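4. Setting up images in the Rukwood theme

Applies to Rukwood 6 and later. If you're still on Parham, stop, do section 2 first, come back.

Before you start
Theme installed and active. Admin login, editor login won't show the Media tab. A backup. Yes, even for this.

4.1 Set the content width

1. Go to Appearance > Rukwood > Layout.
2. Find "Text column". Default is 26 em. Leave it unless your body font is very narrow.
3. Set "Side padding" in rem. Don't mix units in this panel, it saves without complaining and then the menu overlaps the logo on small phones.
4. Save. Hard refresh.

Note: the preview pane in the editor uses its own stylesheet. Check on a real page.

4.2 Turn on responsive images

1. Media tab > "Generate sizes". Tick it.
2. Choose the small, medium and large widths. Defaults are fine for most blogs.
3. Click Rebuild. Leave the tab open till the bar finishes. On our test site with 4,000 uploads this ran all through lunch.
4. Open any post, view source, search for srcset. Should be several file names in there, not one.

CAUTION: Rebuild writes new files next to the old ones. Check your disk quota first. A host that runs out halfway leaves you with sizes listed in the database that don't exist, and you get broken pictures on phones only. Horrible to track down.

If srcset is missing:
- caching plugin still serving old pages. Purge.
- image was pasted in as a full web address. Delete it, insert again from the library.
- Stokach lazy loader is active. Update it, older versions strip the attribute out.

4.3 The sizes value

Bit most people skip. The browser picks a file before it has read your CSS, so you have to tell it how wide the picture will be.

1. Layout > Advanced > "Sizes string".
2. One column: put 100vw.
3. Column with sidebar: full width first for narrow screens, then the column width for everything above your breakpoint. Order matters, first match wins.
4. Save and purge.

Leave it blank and Rukwood guesses 100vw everywhere. Works, but desktop visitors download far more than they need. One shop's home page was pulling over 113 requests and half of them were oversized thumbnails.

4.4 Captions and the closing picture slot

The "End picture" slot sits under the last paragraph, above the byline. Optional.

1. In the post sidebar, open End picture and pick a file.
2. Fill in the alt text. It doesn't copy accross from the library in this slot, known bug.
3. Caption off by default. Switch on per post.
4. Ratio: "Keep original" or "Crop". Crop cuts from the centre, so anything near the sides goes.

CAUTION: don't put the byline block inside the slot. It will shrink with the picture and become unreadable below tablet width.

4.5 Quick check

Narrow the browser window slowly. Text should re-wrap, pictures shrink, no sideways scrollbar. If there is one, it's nearly always a table or an embedded video, see section 5. Then check on an actual phone, portrait and landscape. Menu, one long post, contact page.

Nothing changed? Purge the cache agian. Then the Núñez child theme, if you use it, as it overrides the layout file and needs its own copy of the new breakpoint.

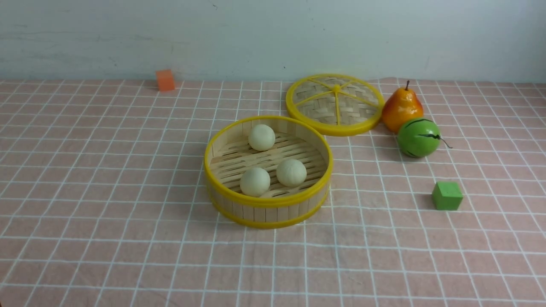

Words: Florencia Cáceres
Filed under: Theme guides, Images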